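March, 11 p.m. | Posted by Drasent bench log
1 min read

Reran the Stastel policy after the retrain. 16 trials, 14 completed. Both misses came at the approach: fingers closed early and short of the target.

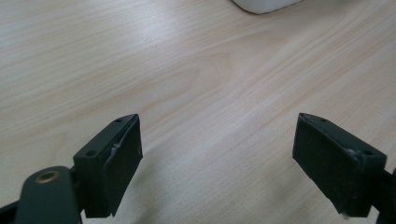 Pad wear is my main suspect for the drift in contact readings. Stastel was trained on fresh pads, and the error grows with use. Both fingers have small scuffs now, and the left pad's surface is slightly uneven. Grain this strong may also be pulling at the depth estimate. Tomorrow: new pads, same weights, 6 trials before changing anything else.

Comments (2)

leitao_fan: Did you re-zero the jaw width after the retrain?

gripnotes: Try plain gray paper over the table. Cut our early closes by half.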